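Working from the bedroom, one year in

23 March 2021

I have been doing my job from home for a year now, and for most of that time I have done it in a bedroom. The flat in Plenthorpe is small. The front room is shared, the kitchen is a corridor, and so the bedroom it was. I work for Kurian, a small firm that handles returns paperwork for shops, and all I need for that is a computer and a phone.

For the first few months I used the bed as a desk. I don't recommend it. My lower back started to hurt by the second week and I was answering messages at nine at night because the laptop was right there. I slept badly too. When I finally mentioned it at a checkup I was told to stop working where I sleep, which I had already read in several places and ignored.

A laptop on a blue sheet is how most of my mornings looked last spring.
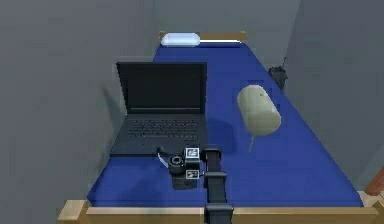

What I changed

I bought a folding table from Zikon. It is 9 inches deep when folded and it goes behind the door after work. The legs wobble a bit if you type hard. I put a square of cardboard under one of them and that fixed it well enough.

The second change was the hours. I start at the same time every day and I put the laptop in a drawer when I finish. I kept to this badly in the first month and better after that. The phone goes in the hall overnight, and I went back to a plain alarm clock.

The third was walking. I used to walk 3000 steps just getting to the office and back, and without that I was hardly moving. Now I go out before work, down to the canal and home past the bakery. If it rains I go anyway, unless it is really coming down.

Sleep took longer than the back did. I kept a note on paper of when I went to bed and when I woke up, and after 4 weeks the times had started to line up. I still wake early if I have had coffee after lunch.

Gray afternoons were the hardest part of the winter, and I moved the table closer to the window in the end. 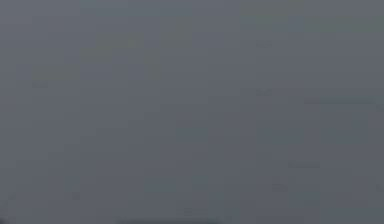

Is it worth buying a proper office chair for a bedroom?

I didn't. A kitchen chair with a cushion has been fine for me, and a big chair would have blocked the wardrobe. If your back still hurts after a few weeks at a table, I would spend the money then.

Kurian says we may be back in the office part of the week later in the year. I would take two days. The table can stay behind the door for the rest.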